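Chapter 8
Working Rules for Shared Benches and Handling Cells

Kavinda Majumder and Soledad Esteban
Draft for class use. Page refs to come.

Before you start

You need Chapter 7 (stopping and restarting) for this one. If you skipped the lab on stop buttons go back and do it. We are not repeating it.

What you should be able to do by the end:
write a cell sheet for a small arm, one side only
tell a rule from a standard from a habit, and say who can change each one
set a reach line and check it
pick objects for a handling trial and record them so someone else can run it again

8.1 Rule, standard, habit

People mix these up constantly. Quick version.

A rule is local. Your lab or plant wrote it, and your lab or plant can change it. "Hands off the bench while the arms are live" is a rule. Somebody's name should be at the bottom of it.

A standard comes from outside. Written by a body, numbered, revised every so often. You do not get to edit it. You can go further than it asks and often should. When you cite one, cite the edition. Half the arguments in the Koddale case (8.5) come from two teams reading two editions.

A habit is what gets done whether or not its written anywhere. Coiling the cable the same way. Calling out before power. Good habits should end up in the rules, bad ones get found at audit. Or after.

Lionel Goodall, who ran the training floor at Koddale for years, used to make new people sort a stack of cards into these piles. First day, before touching anything. Most got the cable card wrong. Try it yourself in Exercise 3.

8.2 The cell sheet

One page per cell. Not a binder. Minimum contents:

Name of cell and person responsible
What the arms can reach, fully extended, every direction
Where people may stand when live
Where the stops are
What is allowed on the surface
Who may restart

The reach entry is where sheets go wrong. Students write down the reach used by the task. Wrong. Write down the reach the arm has. A program error does not care about your task. And with two arms on one bench the overlap gets its own entry, becuase that is where arm meets arm and where one program has to give way to the other. Say which gives way. "Operator will decide" is not an answer.

Cables count as part of the arm. A loop that swings out past the link is past the reach line. Measure with the loop.

8.3 Surface and objects

Anything on the surface that is not on the sheet comes off before power. Tape, pens, packaging, last group's parts. Unless the packaging is part of the trial, in which case list it.

For handling trials, good practice is:

Mix clear and solid-colored pieces. A trial done only on bright solid cups says little about clear ones.
Mix shapes. Stems, wide bowls, flared feet.
Start with plastic where the task allows. Glass gets its own line on the sheet and its own cleanup rule.
Racks and stands: note position and angle. A rack turned a little is a different trial.
Log the layout before the first move and after the last. Same form both times.

Grunov's in-house guide asks for 24 runs on one layout before anyone changes it. We use fewer in class. The point stands: change one thing, write it down, go again.

8.4 Fingertips and close work

Short section, big subject. Fingertip coverings wear. Put them on the inspection list by themselves, not under "gripper, general." Check for lifting at the corners, shine where there was nap, bits stuck in it. Rafsan Pathirana's checklist (Appendix B) takes 3 minutes per arm and we have not found a better one.

Force limits are set per object class, lowest first. Stemmed items are held where the sheet says. If the sheet does'nt say, stop and write it in.

A wrist view and a wide view answer different questions. Wrist view: where are the fingers against the part. Wide view: where is everything else. Neither replaces looking at the bench from behind the line. Use both when you review a run and note which one you took a finding from.

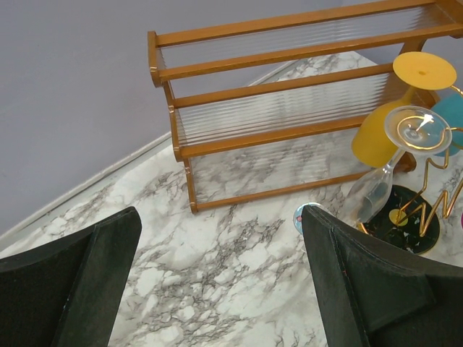

Stemware and rack work, wrist view and wide view.

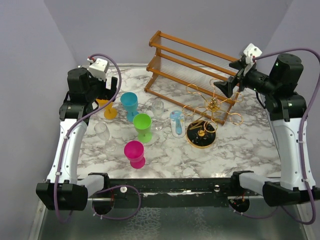

Page last changed: August, by G. Gauthier (8.3 list reworded, 8.4 added)

Go back over 8.2 with the wide view. It has two arms, so an overlap entry is needed. Draft it. Then the cables, purple, one looping off each arm. Where would you put the reach line on each side? Left and right may not come out equal.

Exercises

1. Write the surface list for the wide view. Colors and shapes, clear pieces marked as clear. Swap with a partner and see what each of you missed.

2. From the wrist view only, say what you can and can't tell about the rest of the bench. Keep it under a page.

3. Goodall's cards. Sort the set in Appendix A into rule, standard, habit. Two of the cards belong in more than one pile. Defend your choice.

4. Liyanage and Endden both publish cell sheet templates, reprinted at the back. Pick one. Find the entry it leaves out from the 8.2 list and add it, in the same style as the rest of the form.

Next: 8.5, the Koddale case. Read it with the edition dates next to you.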